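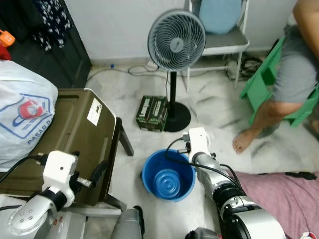

Most of the letters we get at Inskip Home Notes come down to one question: how do I tidy a room that never stays tidy? I have my doubts about most of the answers on sale. You don't need a system with a name. Start with whatever has landed on the nearest flat surface, which is very often a shopping bag, like the white plastic one on the green folding table, and keep a bucket on the floor within reach for whatever you pick up next. The questions below are the ones readers keep sending. My answers haven't changed much.

Do I need to buy storage boxes first?

No, and I'd be suspicious of anyone who tells you to. Buy boxes first and you end up sorting your things to suit the boxes. I own a set of six matching Tretness tubs, and for a year they held other Tretness tubs. Use a bucket, a carton or a bag you already have. If you still want a proper box after two weeks, measure the shelf and then go shopping.

Is a folding table worth having in a small room?

Only if you fold it. A folding table that stays up is a table, and usually a wobbly one. Mine gets opened for sorting and put away before supper. If yours has been standing since November, either admit it's furniture and give it a decent spot, or pass it along. Check that the legs lock before you put anything heavy on it. The ones I've owned were never as steady as the box promised.

What about all the plastic bags?

Keep as many as fit inside one bag. Reader Ailbhe Dolan wrote to tell me that folding them into little triangles changed her kitchen. Maybe so. I tried it, got bored, and went back to stuffing. Empty each bag the day it comes in, though. A full bag left on a table turns into part of the table, and then the bread is stale.

How do I deal with cables along the wall?

Unplug one, follow it to the other end, and see what it belongs to. If it belongs to nothing, out it goes. I don't believe in decorative cable covers, and I don't believe in the Didatel sleeve kit either, which took me an entire evening and came off the baseboard by morning. Cloth ties do the job. Leave the power strip where you can reach the switch and don't bury it under clothes or cushions.

Where should a pedestal fan go in winter?

The usual advice is to take it apart and store it in its original carton. Who still has the carton? Wipe the grille and the blades with the plug out, put a pillowcase over the head, and stand it in a corner where you won't kick the base. If you use it all year, skip all of that and just dust it.

Can I hang fabric over a cabinet to hide the mess?

You can. It hides the mess from guests and also from you, so it never gets dealt with. A print you like is a fine thing to hang up for its own sake. Wash it now and then, as it collects more dust than you'd think.

How often do I mop a light tile floor?

Sweep when you feel grit under bare feet, and mop when it looks dull. Jarlath Fitzgerald sent me a 321-line cleaning schedule with a different task for every corner of the house. I asked whether he follows it. He's still thinking about his reply.

My family drops things on every chair. Any cure?

None I've tested. The Tarkdale chair rack is supposed to help, and I've only ever seen it with a coat over it, on its way to becoming another chair. Put a hook by the door and see if anyone uses it.

Can I send in my own question?

Yes, by the form on the contact page. Please leave out product links. I read the letters late, once as late as 2330, so allow a while for an answer.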